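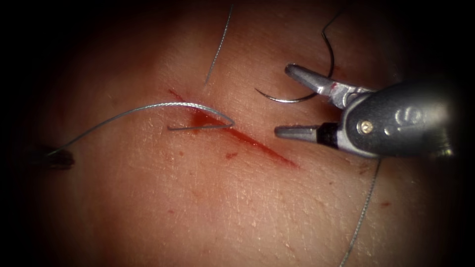 Chapter 6
How Wounds Heal

Skin begins to repair itself within minutes of being cut. Blood vessels near the wound tighten, platelets gather at the damaged edges, and a clot forms. White blood cells then move in to clear away bacteria and dead tissue. Over the following days new cells spread across the gap, and fibers of collagen are laid down beneath them. The collagen is reworked for months, and a scar may keep changing for a year or more.

This chapter follows those stages in order. It also looks at what slows them down — poor blood supply, infection, diabetes, smoking — and at the ways a wound can be closed.

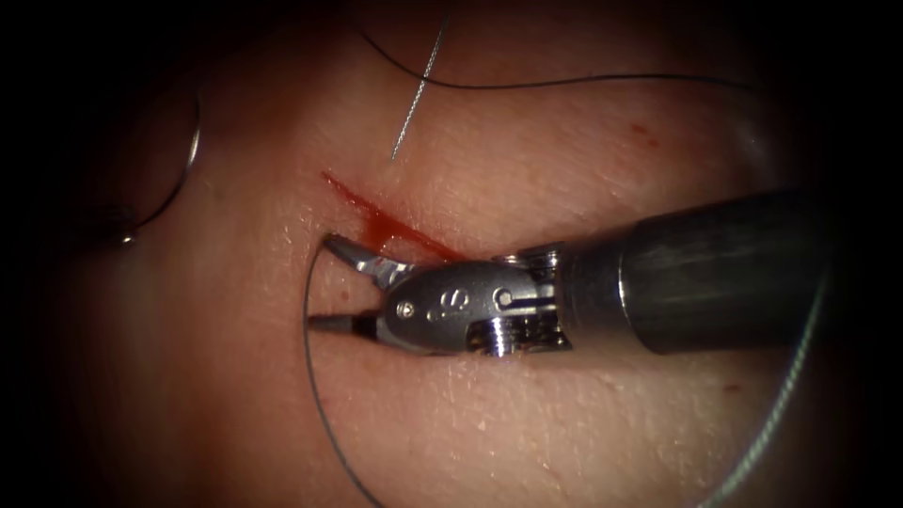
Figure 6.2 A surgical instrument over finely creased, skin-like tissue.

Key terms
platelet, clot, inflammation, collagen, scar

Before you read
Think of a small cut you have had. Write down how it looked on the first day and a week later. Keep your notes for the activity at the end of Section 6.1.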